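Fruit on the table: tray or no tray?
37 comments · 12 shares

Okay, settle something for our household please.
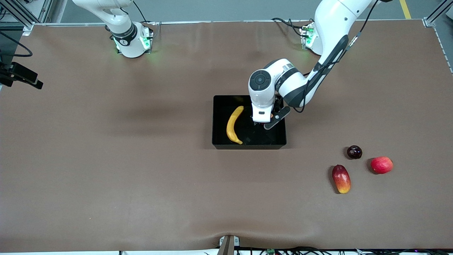 I've been trying to stop fruit going to waste at our place and I've landed on trays. We gave up on the fruit bowl in autumn. It was one of those deep ceramic ones, lovely colour, and every single week I'd get to the bottom and find a plum that had gone to jam under everybody else. So now it's a black rectangular tray, shallow, sides just high enough that nothing rolls out, and it sits in the middle of the table. Bananas go in at the left end on their own. My partner reckons the other fruit should go in there too, at the far end. I reckon the plums and whatnot are better off right out of it, away from the banana, because of the ripening gas.

So which is it? One tray for the lot with a gap, or banana in the tray and everything else out? And does the distance make any difference at all, or am I kidding myself?

Also taking opinions on the brown cover. I like it. I've been told it looks like a workshop.

posted by cempaka_l, 25th August
Share (4)

---

dorianperrin
You're half kidding yourself, sorry! Bananas do give off ethylene and it does hurry the other fruit along, but on an open table with air moving about, a hand's width here or there won't do much. It matters a lot more in a paper bag or a closed drawer. If you want the plums to last, put them in the fridge once they're ripe and take out what you'll eat that day.

I'd put the lot in the tray. Otherwise what's the tray for?
Like (9)

---

monique_c
Disagree with Dorian about the fridge. A cold plum tastes of nothing. I'd rather eat three good ones off the table and cook the rest with a bit of sugar than have a week of cold ones.

On the tray, I'm with Cempaka. A yellow banana on a black tray looks gorgeous and you can see the second it starts to spot. In my old wicker basket I could never tell what colour anything was because it was all in shadow. I've got a Skaverden one, matte, bit bigger, and it gets a wipe whenever I do the benches. How do you find the gloss? I'd have thought it would show every fingermark.
Like (6)

---

cempaka_l
It does show them, yeah. Vinegar and a microfibre cloth and it comes up fine, but I'm at it every couple of days. The matte one might be my next move. Where did you find it?

And Dorian, the tray is for the bananas, because they're the ones that leave the sticky brown patches when you forget them!! I lost a nice tablecloth to that.
Like (3)

---

monique_c
Bavel, the one behind the hardware store, on the shelf with the bathmats for some reason. It was 30 dollars. I went back for a second and they'd put it up, so I left it.
Like (1)

---

Iveta H
Hang your bananas. I don't understand why this is a thread. A hook under the cupboard, done, no tray, no patches, no bruising on the underside from lying on a hard surface. Mine stay good days longer.

The plums can live on a plate like normal plums.
Like (14)

---

dorianperrin
@Iveta H does the hook do anything for a single banana though? I've had a hanger for years and it's brilliant for a bunch, but once you're down to the last one it's off the stem and there's nothing to hang.
Like (11)

---

Iveta H
Then you eat it.
Like (22)

---

tuan.trinh
Long-time reader, I used to do produce at Lambrakis when I was a student so I've stacked more fruit than I care to think about. Few things.

Bananas bruise where they rest. Lay them with the curve up like a little bridge if they'll sit that way, so only the ends touch, or put something soft under them. A folded tea towel in the bottom of the tray is enough. On a hard tray they'll mark, and a shiny hard tray is no worse than a dull hard tray, it's just hard.

Plums want to be in one layer and not touching if you can manage it. That bloom on the skin, the dusty stuff, is natural and helps protect them, so don't wash or polish them until you're about to eat them. The shiny ones you see have usually been handled.

And I'm sorry but I'd keep them off the bare table too. They roll. The round ones especially. We had a kid send a whole display down the aisle by taking one from the front.
Like (18)

---

cempaka_l
Right, guilty on the plums. I rinse everything when it comes in the door. I was raised that way and I'm not sure I can stop. Do you really not wash anything?
Like (2)

---

tuan.trinh
I wash everything! Just at the sink, right before it goes in my mouth. If you really must do it early then dry them properly, the water sitting around the stem is where the mould gets going.
Like (7)

---

monique_c
My mother would faint. Fruit came through the door and straight into the sink, then onto a towel, then you were allowed to look at it.
Like (8)

---

bramblejam73
Can we go back to the cover? I've got a brown one as well and mine does the exact same thing along the front, that bit of a wave and a wrinkle at the edge. Drives me up the wall. Mine came rolled up from Gorix and I've tried books on it, I've tried flipping it over, and I tried a warm iron through a towel, which I wouldn't do again. Has anyone had luck?
Like (5)

---

Iveta H
What's yours made of? If it's vinyl, leave it in the sun for half an hour, then lay it flat with weights on overnight. If it's cloth, just iron it. If it's something else I've got no idea.
Like (4)

---

bramblejam73
No clue, the label fell off. Smooth and a bit rubbery on the back. I'll try the sun thing if we ever get any again. It's been raining here since the long weekend.
Like (1)

---

dorianperrin
Or roll it the opposite way with the wavy end innermost and leave it for a few days. Worked on a desk mat of mine. And for the record I don't think brown looks like a workshop, I think it looks calm. Plums look great against it.
Like (6)

---

cempaka_l
Thank you Dorian, I'm reading that one out at dinner.

So where I've got to: tea towel under the banana, other fruit onto their own flat dish so Tuấn can sleep at night, and I'll have a go at not washing the plums for one week. Still not putting them in with the banana. I hear you about the air moving, but our kitchen gets shut up all day and it's stuffy by the time we're home, so I'm sticking to my guns.
Like (10)

---

dorianperrin
Put one plum in with the banana and leave one out on the dish, same day, and see which goes soft first. I'd put money on a tie.
Like (9)

---

cempaka_l
Oh you're on. Give me till the weekend.
Like (7)

---

monique_c
One plum each isn't a test, they're all different when you buy them! You'd need a whole bag. Get the 500 gram ones so you've got a few on each side.
Like (5)

---

Iveta H
Hook.
Like (31)

View older comments
Share this thread (163 views today)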